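2022-06-14

Fourth day of feeling like a wrung-out dishcloth, and I'm finally well enough to sit up and type, so I'm going to get this down before the next nap takes me.

It's dengue! I had it in my head all weekend that it was Covid, and I used up four tests proving to myself that it wasn't. Every single one came back negative and I kept muttering at them like they were lying to me. Then the aching behind my eyes started and the woman at the pharmacy took one look at me and said go get your blood drawn, now, don't wait. So off I went to the Sumampouw clinic in a cab with the window down, feeling every pothole in my knees.

The clinic was packed. There's a big board by the entrance with the case count for the district, and it said 662 since February, which seemed like a lot to me, but the nurse said she'd be surprised if it wasn't past 700 by the time I came back for my next blood test. She said it the way people talk about the price of eggs. Half the waiting room had the same gray face I did. They pricked and squeezed and wrote things on a card, and the doctor told me to go home, drink until I was sick of drinking, take acetaminophen and stay well away from ibuprofen and aspirin. Also to come straight back if I got bad stomach pain or my gums started bleeding (lovely thought, I've been checking my toothbrush ever since).

So that's been my life. Water, coconut water, the orange rehydration stuff that tastes like a melted popsicle, more water. The fever broke last night and I woke up with the sheets soaked and this wonderful clear head, and I thought well, that's me done! Then I read the sheet they gave me and apparently the days right after the fever goes are the ones you have to watch. I'm back for another platelet check tomorrow morning and I've set two alarms.

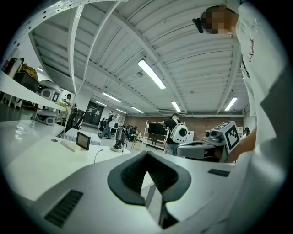
The city is finally spraying our street, or says it is. The notice came under the door and promises a truck before breakfast, windows shut, pets indoors, cover the fish tank. I don't have a fish tank but I do have that row of plant saucers on the balcony – I went out in my robe this afternoon and tipped every one of them over the drain, and yes, there were wrigglers in the one under the fern. I felt awful about that. All those evenings I've sat out there with my feet up, blaming the neighbors' gutters.

Things to do when my legs work: buy a proper net for the bed, fix the tear in the bathroom screen, scrub the bucket under the outdoor tap. My hands have started itching like mad, palms especially, and the sheet says that's normal too. Soup now, the salty kind with noodles, and then bed again.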